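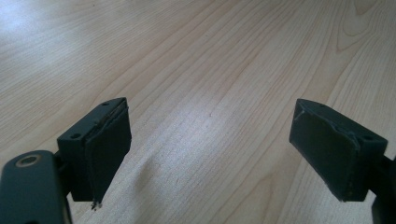
Nawal Tawfik had been reviewing the Drekeo hand gripper kit for most of April, and she had fallen for it completely. She had written 2,000 words already and the magazine wanted 1,000. She opened the fingers wide over the table and there they were, the two dark pads facing each other, both of them ragged now, the left one frayed at its lower tip. She loved them like that!

"You can't put that in," said Mireille Coste, reading over her shoulder with a piece of toast. "It looks chewed."

"It looks used. Westance sent me one last year and I never wanted to pick it up." Nawal squeezed the handle again, just for the feel of it (so smooth, so light in the wrist). "And the pads are a spare part. Two screws a side, says the booklet. Page 81."

"You read to page 81?"

"I read all of it. There's a whole chapter on eggs."

Mireille put down her toast and held out her hand. She tried a sugar cube first, then the cap of a pen, then the corner of Nawal's printed draft, which she lifted and waved about like a flag.

"Oh," she said. "Oh, that's lovely."

"Isn't it?"

"Give me 20 minutes. Where do you keep the eggs?"

Nawal crossed out her first paragraph and went to find a bowl.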